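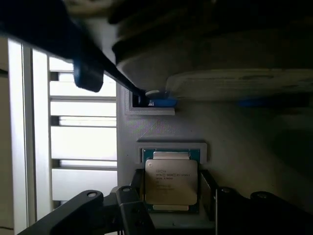
Spent the evening sorting CPUs for the office server refresh. 

---

Started with the Xeon E5-2690 v3. These were a good buy for us. Old enough to be cheap, still fine for file storage and the build jobs at Trakum.

---

The v3 goes in LGA 2011-3 boards. The v1 and v2 chips use plain LGA 2011 and the two don't swap, even though the names look nearly the same. Read the whole line on the lid before you open a board box.

---

Printed holders have been worth the filament. A bare Xeon on a desk gets pushed around, and sooner or later someone puts a thumb on the contacts. In a holder you can read the lid and leave the chip alone.

---

Mine are plain prints. Quick print, nothing fancy. I left the fit a little slack so a chip lifts out without a fight. The first version was too tight and I threw it away.

---

PLA and static: it isn't ESD safe. I use the holders for sorting and short stays on the bench only. For shipping or anything longer than a day, the chip goes in a clamshell and then an antistatic bag.

---

Lids get wiped with isopropyl and a lint-free cloth. Old paste in the corners comes off with a cotton swab. Don't scrape at it with a screwdriver - I have done this and the printing came off with the paste.

---

Contacts only get cleaned if there's something on them. Same alcohol, light pressure, then let it dry fully before it goes near a socket.

---

The list for the Tirley site is 14 machines. 8 of them get their CPUs swapped, the rest just get new fans and paste. Petek gets whatever is left over.

---

Someone asked about labels. I don't put stickers on the lid. The label goes on the bag, with the model, the date tested and the board it was tested in. A sticker leaves glue right where the cooler sits.

---

Spreadsheet is up to row 163, counting RAM and drives. It would be shorter if I had thrown out the DDR3 when I said I would.

---

For testing I boot each CPU with one stick of RAM, check that the model reads correctly in the BIOS, then run a memory test with every channel filled. A bent socket pin will often show up as a missing channel, so check the board before you blame the chip.

---

Stopping for tonight. Coolers are next, and I still need to find the second box of narrow ILM brackets. I think it went to Tirley with the rails.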